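Robot open day draws a crowd, leaves the hard questions for later

BRIVHOLM - The doors opened at 3 on Saturday afternoon and the parking lot was full well before that. The draw was Lomovent, the automation firm that moved into the old seed warehouse last spring, and its promise to show the public what its robot arms can do with everyday household things.

What the public got was 16 screens, a lot of free coffee, and a talk that ran long.

Lomovent does its early work in simulation. The arm, the table and everything on the table are drawn by a computer, and the software practices on them before anything is tried with real hardware. The company says this is cheaper and safer, and nobody in the room argued with that. It also means that most of what visitors watched on Saturday was a picture of a robot. Several people who had brought kids asked at the front desk where the real one was. They were told it was being serviced.

The project is called Dudesum. According to the handout, the goal is an arm that can tidy a desk or a kitchen table without being told where each thing goes. The company has been at it for two years. The handout says the software has now been through 200 different table layouts, each with its own mix of objects, and that a home trial is "within reach." It gives no month for that trial and no price.

It also gives no success rate. A retired machinist in the second row asked for one during the talk. The presenter said the number depends on how you define success, then moved on to a slide about the future of chores. Asked again afterward, the company said it would publish results when they were ready.

People here have reason to be careful. Baxter, the next town over, put up money for an automated parcel depot a few years back on the strength of a very good demonstration. The depot sorted mail for one winter. The building is now a gym.

Lomovent is not asking Brivholm for a depot. It is asking for a break on its property tax, which goes before the town board in November, and it has said the project could bring 700 jobs to the county. The handout does not say what kind of jobs or over how many years. That is a big number for a firm that fits its whole staff in one half of a warehouse.

The demonstration itself took up the last part of the afternoon. Visitors stood behind a rope and looked at the wall screens while a staff member at a keyboard talked them through one of the practice tables.

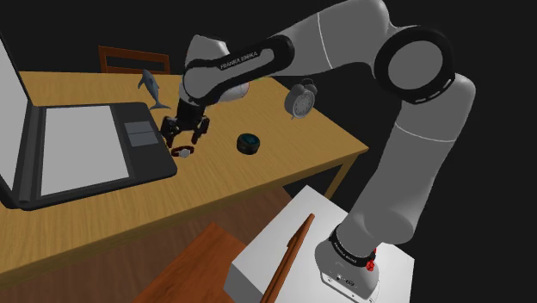

The staff member called picking up a small object one of the hardest jobs in the business. A wristwatch is a fair test of that. The strap can sit any number of ways, the face is easy to knock, and two fingers are not much to work with. In one of the layouts shown, an alarm clock hung in the air over the table with nothing under it. A boy near the rope pointed this out in a loud voice. The staff member said objects in the simulation sometimes end up in odd places and that the software learns to cope.

Maybe it does. But clocks in Brivholm kitchens stay where they are put, and it would have been useful to hear how the team decides that practice on a screen is good enough to carry over to a real table. That question came up twice. The first answer was that the physics are very accurate. The second was that there were cookies in the lobby.

To be fair to the company, the staff were friendly and did not rush anyone. The children's corner, where kids could steer a cartoon arm with a game controller, had a line all afternoon, and plenty of people left saying they had enjoyed themselves.

Lomovent says it will hold another open day before the board votes, with the real arm running. Entry will be free, and visitors are invited to bring something from home for it to pick up.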